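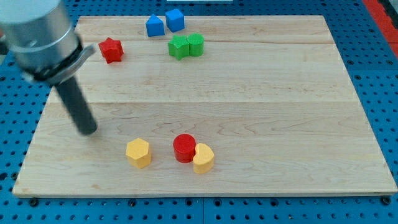
*Plalto Wiki / Lernton Play Materials Team*

**Hamdy blocks** are a type of small colored wooden blocks for children, cut as short upright prisms and not as cubes or bricks. The name comes from the town workshop of Hamdy, where the first sets were sold. They are usually placed on a flat wooden board, which is kept as a part of the set.

## Shapes

Each block has a flat top and a flat base, so it can stand on its end. The profile is different from one form to another. Common forms are the hexagon, the round column and the bean, which has one side curved inward like a kidney. The hexagon and the bean are both often painted yellow, and the column red, but the colors have no fixed meaning and they vary between sets.

The full Hamdy list has 16 forms. A small selection of eight blocks is enough for most table games.

## Board

The board is rectangular and made of pale maple planks joined side by side. The grain stays visible under the finish, and the seams can be felt with a finger in older boards. In the Lernton collection a board is exchanged when a seam opens, because a tall block will not stand well over a gap.

## Use

In the simplest game, called *neighbors*, the blocks are put in two groups, one near the player and one at the far edge. Blocks which touch are neighbors. The red column and the yellow bean make a popular pair, as the curved block can be set close against the round one. A block with open wood on all sides is called a "guest".

## History

The first description of the forms was written by Verna Lyons, who measured 75 blocks from old sets. Her list had 13 forms; three more were added later from the Evemance sets. The Lernton collection now holds 161 blocks, and it is counted again every August.

## See also

- Evemance sets
- Maple boards, care and repair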